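About the Nyaga Robotics Club

By Mwende Makokha
October

Hi! I'm Mwende, I teach eighth grade science at Anbridge Middle School, and I've been running the robotics club with Pascal Meinecke since the year the old computer lab got new carpet and we were allowed to move in. People keep emailing to ask what we do, who can join and whether their kid needs to know how to code first (no, please just send them), so I finally sat down to write this page properly.

The club is named after Nyaga Hall, the room where we started. We don't meet there any more, but the name was already on the T-shirts. We get together after school at 3:15 and go until the late bus. Seventh and eighth graders make up most of the group, with a handful of sixth graders who talked their way in and have been great.

What we work on

Every fall we pick one build and stay with it for the whole school year. I used to plan a new project every few weeks, and the kids would just be getting somewhere when I made them pack it all up. Now they get to be bored with a thing, then annoyed with it, then very proud of it – usually in that order.

This year's build is Recyclobots. The students are making small desktop arms out of 3D-printed parts and servo motors, and the job is to pick up little pieces of trash and put them in the right bin. The bins are paper cups, one color for each kind of trash. I love this project because it is small enough to fit on a classroom table and still has all the hard parts in it. You have to print the pieces, put them together, wire the servos, get the board talking to the computer, and then teach the thing where the cups are. And then somebody bumps a cup and you get to do that last part again!

The idea came from the students. Two years ago the school started sorting its lunch trash and the sorting went badly, and a group of them spent a whole meeting arguing about yogurt lids. Pascal wrote "could a robot do it?" on the whiteboard and we never really wiped it off.

How a meeting goes

We start with snack, then everyone says what they got stuck on last time. I stole this from my sister, who teaches choir. After that the teams split up. One team is usually at the printer, one is on wiring, one is writing code, and one is on what we call the front end, meaning the signs, the labels and the talking. I want to say something about that last team, because parents sometimes worry it's the easy job. When we take the arm to an open house, those are the kids who have to explain it to a four-year-old and a retired engineer in the same five minutes. I can't always do that myself.

Teams trade jobs after winter break. You don't get to be the code person forever, and you don't get to avoid the code forever either.

Pascal looks after the electronics. He worked at Vustov for a long time fixing packaging machines, and he is very calm about smoke. I look after the permission slips, the calendar, and the design side – drawing parts, measuring them, printing them, finding out they're too tight, and printing them again. We've become very good at sanding.

Learning to be wrong on purpose

My favorite thing to watch is a student's first servo test. They type in an angle, they're sure which way it will go, and off it goes the other way. We ask everyone to write down their guess before they hit the key. It feels slow for the first month. By spring the notebooks are full of crossed-out guesses and the kids flip back through them to find out why the elbow used to twitch.

We do grade ourselves on one thing, which is whether another team could pick up your work without you in the room. Label your wires, name your files something a stranger could read, and leave a note. (I am still working on my own files.)

Competitions and showing off

We go to the Curkari Challenge in the spring, a regional day for middle school teams. Last year the room was packed, 300 students from all over, and our kids came home with the teamwork ribbon and a long list of other people's good ideas. The rules there give you 3 tries at the table and you keep your best one. We practice for that by running the arm with the rest of the club standing much too close and chatting, so that it feels like the real thing.

We also do the fall open house and the library's family night. If you see our table, come over and ask the students anything. They would much prefer your questions to mine.

Money, since people ask

There's no fee to join. It costs us $3,000 a year to run the club, and that covers filament, motors, spare boards, the bus to Curkari and an alarming amount of pretzels. The school pays part of it and the parent association pays part, and the rest comes from the plant sale in May. If you have a working printer you're not using, or a bin of old screws, please write to me first before dropping it off! We were given a plotter once and it took us a year to find it a home.

Joining

New students can start at the beginning of any month. There's a form in the front office, one page, and it needs a grown-up's signature. Come to a couple of meetings before you decide. Some kids find out they'd much prefer stage crew, and that's fine, stage crew is lovely and borrows our drills.

If you're a grown-up who wants to help, we could use someone patient at the soldering bench and someone who can drive a minivan in May. You don't need a technical background for either one, though steady hands are nice for the first.

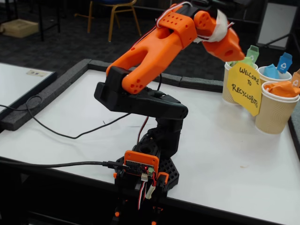
How does a small robot arm know which bin to drop something in?

The simplest way is to save a set of joint angles for each bin. A student moves the arm until the gripper is over the bin, writes down the angle of every servo, and stores those numbers in the program under the bin's name. When it's time to sort, a person or a color sensor tells the program what kind of item it has, and the arm goes to the matching set of angles and opens the gripper. If a bin gets moved, its numbers have to be saved again.

Contact: Nyaga Robotics Club, c/o Front Office, Anbridge Middle School | © Nyaga Robotics Club | Back to top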